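February, gone four

Read the Trultine handling rules again over cold tea. Rule 2 says the fingers stay open and empty until the item has been named aloud. Aloud! I spent the morning announcing groceries to a table at Trimham.
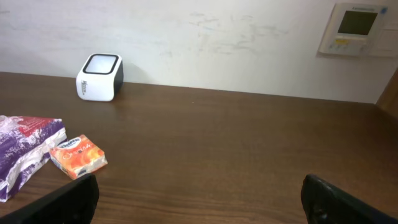 *Fingers open, orange box to the left. Rule 2 obeyed.*

Sandoval want clause 1454 added to our sheet, on keeping cables clear of the elbow joints. Fair enough, though it runs to 2 pages and uses "shall" like salt.
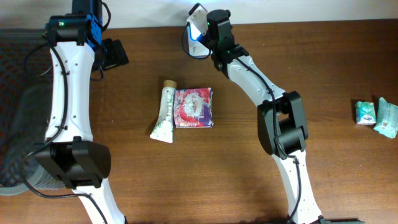
I've asked if one line would do: check the cable before you move the arm. They're thinking about it. Must also find out whether soft packets count as "rigid goods", as the Cikonex form has no other box to tick.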